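Setting Up a Pick Exercise on the Soredby Two-Arm Bench Kit 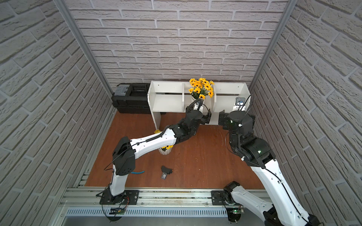

Both arms at the shelf, with the left gripper open beside the white vase.

This page is intended for owners of the Soredby kit who have completed assembly and wish to run the first shelf exercise. Please allow 20 minutes.

Before you begin
Confirm that both arm bases are tight on the aluminum rail. Route each cable along its arm and leave enough slack for the elbow to extend fully.

Procedure
1. Place the shelf against the back wall and set one light object on it. An artificial bouquet in a vase is suitable.
2. Power on the arms and select Program 4.
3. Guide the left arm by hand until its open fingers are level with the object, then save the position.
4. Repeat with the right arm — the two grippers must not meet at any saved point.
5. Run the program at the lowest speed and keep one hand near the stop button.

If an arm halts and the display reads 59, clear the saved positions and return to step 3.

Replacement gripper fingers may be ordered under part number 564. Questions about this exercise should be addressed to Annick Poulain, Customer Training.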